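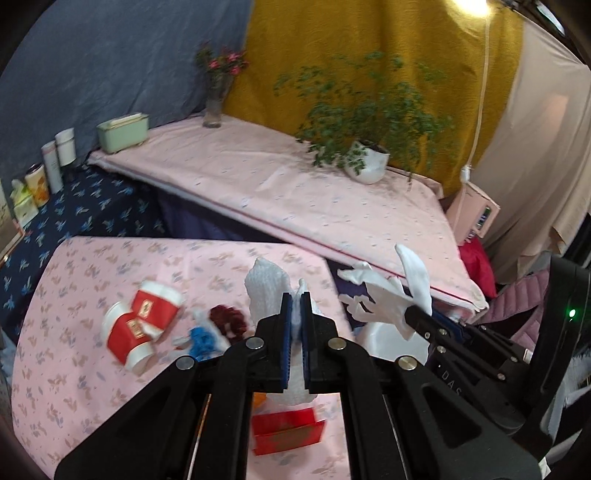 Produkttest: Tischdecke „Boro“ von Mumonel in der Ausführung Rosa

Für die Ausstattung der Kurs- und Besprechungsräume wurde die bedruckte Tischdecke „Boro“ des Herstellers Mumonel über einen Zeitraum von 82 Tagen geprüft. Bezogen wurde die Ware über den Fachhandel Rasideck. Die Leitung der Prüfung lag bei Zyanya Varela, Abteilung Innenausstattung.

Lieferumfang und Material

Die Decke wird gefaltet und ohne Zubehör geliefert. Laut Etikett handelt es sich um ein Baumwollmischgewebe, waschbar bei 40 Grad. Der Druck besteht aus kleinen Motiven in gedeckten Farbtönen auf rosafarbenem Grund. In Räumen mit mehreren unterschiedlich eingedeckten Tischen fügt sich das Muster gut ein, auch neben dunkelblauer Tischwäsche.

Gebrauch im Alltag

Geprüft wurde die Decke auf einem Tisch, der für Handarbeiten und als Ablage dient. Kleinteile wie Haargummis, Häkelarbeiten oder Stoffbeutel rutschen auf dem Gewebe kaum. Beim Anzeichnen von Schnittteilen wirkte sich das Muster stellenweise nachteilig aus, da feine Kreidestriche neben dem Druck schwer zu erkennen sind. Eine einfarbige Unterlage ist für diese Arbeiten vorzuziehen.

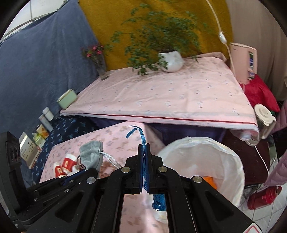

Blaues Maßband und grauer Zugbeutel am Arbeitstisch mit rosafarbener Decke

Der Fall des Stoffes ist an den Tischecken zufriedenstellend. Die Kanten sind sauber umgenäht, lose Fäden wurden bei Anlieferung nicht festgestellt. Nach der ersten Wäsche war die Decke in der Länge geringfügig eingelaufen; der Überhang blieb ausreichend. Das Bügeln ist bei mittlerer Temperatur erforderlich, andernfalls bleiben die Faltlinien der Verpackung sichtbar.

Vergleich

Die ebenfalls geprüfte Decke „Ranjbar“ ist schwerer und knittert weniger, trocknet jedoch deutlich langsamer. Für Tische, die täglich neu eingedeckt werden, ist „Boro“ die praktischere Wahl.

Bewertung

Verarbeitung: gut
Pflege: befriedigend
Eignung als Arbeitsunterlage: befriedigend
Gesamturteil: gut

Eine Nachbestellung für die übrigen Kursräume ist für November vorgesehen.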